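Handoff Checklist

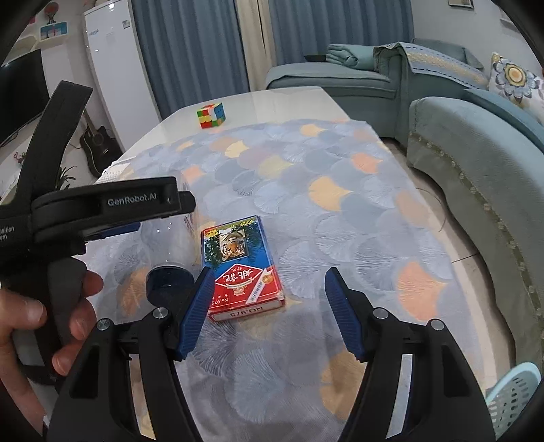

Vol. 2, p. 1377

A handoff checklist is a short written list that travels along with a piece of work as it passes from one person or team to the next. It tells the person receiving the work what has been done, what is still open, and whom to ask when something looks odd. Offices of every size use them, and so do repair shops, print rooms and billing departments, often under some homely local name such as the "pass sheet" or the "goes-with."

The idea is an old one, and most workplaces that have a checklist can't say quite who wrote the first version. At the Dranden parts warehouse, to take a well-kept case, the list began as a slip of paper tucked into each order folder, and it grew (as these things will!) until it ran to 13 lines and people started skipping the bottom half. It was trimmed back the following January, and the shorter form is still in use there, handling over 3000 orders in a busy season.

A typical list gives the name of the job, the date it changed hands, the steps already finished and any promise made to the customer along the way. That last item is the one most often left out, and many a pleasant afternoon has been spoiled by it. Some offices ask both parties to sign; others, like the claims desk at Brastum, let the receiver sign alone, on the thought that whoever accepts the work ought to have read the sheet first.

Paper and screen versions live side by side quite happily. The Wan tracking program keeps the list attached to the job record and won't let the job move along until every line is filled in, while the older Hotard system simply prints a blank form. Opinions differ on which is kinder to a tired clerk at closing time.

A handoff checklist should not be confused with a shift log, which follows the clock and covers everything that happened during a span of hours.

Related entries
Approval chain
Job ticket
Shift log
Standing instructions
Work queue

Contact the editors | Copyright April 2026 | Back to top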